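Ticket 1520 — Emasden office, second floor: wireless drops on video calls
Status: open
Category: network, wireless
Product: Turunen access point, ceiling mounted

Reported fault: laptops lose the connection for a few seconds during calls, then rejoin without a prompt. Wired desks are not affected. First logged in March.

Checked the controller. The access point shows 942 disconnects since the last restart, nearly all with the same reason code (client roamed). Signal at the desks is good.
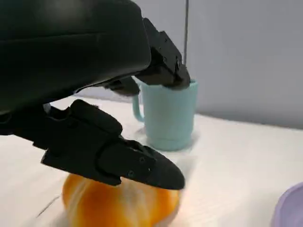 The clients are moving between our access point and the one in the corridor, which belongs to Sornwood but carries the same network name. Both were set to full transmit power. Reduced ours by 2 steps and locked it to channel 44. Drops continued, but less often.

Ran a continuous ping to the gateway with the limit for a slow reply set at 2000 ms. Losses come in short bursts at each roam — nothing in between. 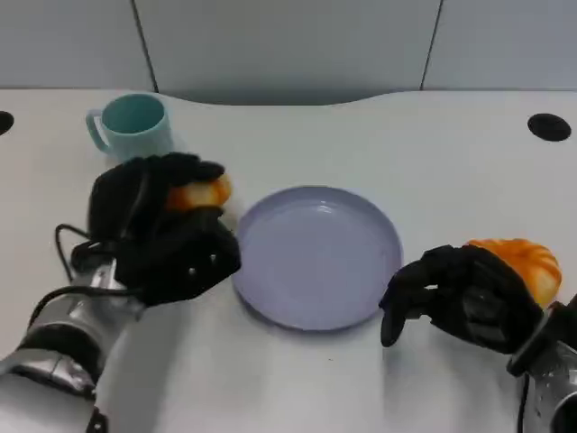

Fast roaming was switched off on the Devitz controller after the last firmware update. Switched it back on and restarted the access point at 14:10. One older laptop then refused to join until its wireless driver was updated. 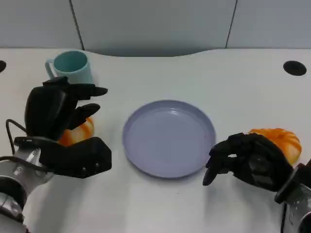

Tabletop with plate and mug, second floor.

Left the ping running until 17:00. No losses after the restart. Asked for a further test with a long call before closing.
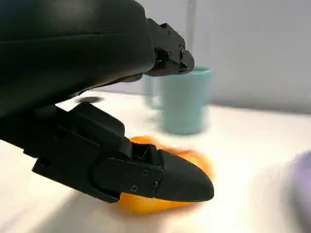 Reply from Sornwood: we can lower the power on the corridor unit too, but please confirm which channel you are on, as our side is still set to automatic.

Channel 44 confirmed. Ticket stays open until the corridor unit has been changed.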